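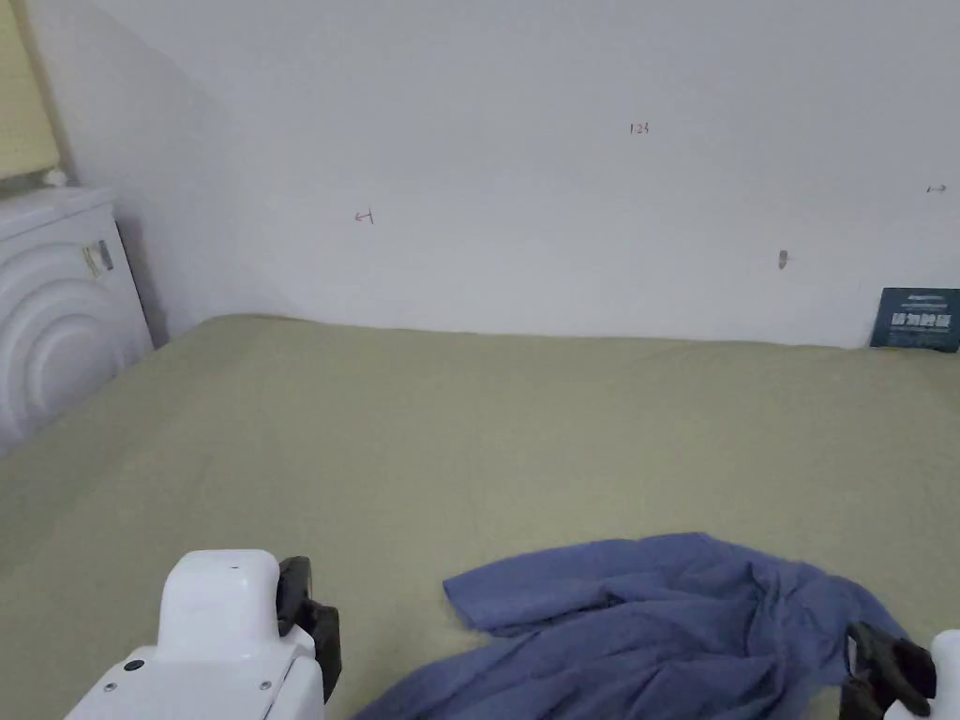

Laundry and bedroom, the January fold

Quick page before I lose the afternoon. Kerstin asked how we do the folding at the Dandberg house, so it's going up now and I'll fix the spelling later. Maybe.

Everything gets folded on the bed. There is a folding table in the hall closet, Skatano brand, heavy as a piano, and it wobbles. Bed is wider. Bed wins. Make it first, pull the fitted sheet smooth, then start. Blanket and pillows go on the chair or they end up in the pile.

Blue one

Olive sheet under, crumpled blue thing on top, white wall behind. I like doing the blues on this sheet, you can see where the edges are. On the old white set every pale shirt just disapeared and you folded half the sheet in with it.

How it goes for shirts, for anyone who asked:

Shake it out once, hard. Lay it face down, collar away from you. Smooth from the middle out with the flat of the hand. Sleeves in, sides in, bottom up to the collar. Turn it over. Next.

Thin cloth, go slower. It slides. If a sleeve is trapped underneath don't tug at the hem, lift the whole thing and drop it again, quicker than hunting for the cuff.

Towels are thirds, always thirds. Omar does halves and then they don't fit the shelf. We have talked about it.

The sheet

Since two people wrote in about the color: it's the one Wada called "moss" in the shop and I'd call it khaki, or olive on a gray day. Came as a set with the pillowcases, paid 82 for the lot, on sale. Washes fine at warm. Goes a bit greener under the lamp. Deep corners, stays put even when you lean on the edge for an hour.

Supposed to be 300 thread count. No idea, feels ok.

The room

Wall was painted white when we moved the bed back there, before that it was a kind of peach from 1991 that took 3 coats to hide. Bed goes right up to it. Makes the far corners a pain to tuck (kneel on the mattress, shoes off) but we got floor space on this side and the laundry basket can stand by your knee.

Odds and ends

Piles go by person, then drawer. Socks last, when you're too tired to care about pairs.

Vumach hangers for anything with buttons, the slim ones. About a dozen left in the bag if somebody needs some, ask Omar Mansour, he has the bag.

Anything still damp at the seams goes back over the chair. Don't fold it damp, the whole drawer smells by the next morning.

Ironing is a seperate page, not written yet.

Wool things and the big quilt will go up when I get round to them, the quilt needs two people and Kerstin Kasten is away till the end of the month. If you want the sheet folding steps on paper let me know before 5, I'm printing a few anyway.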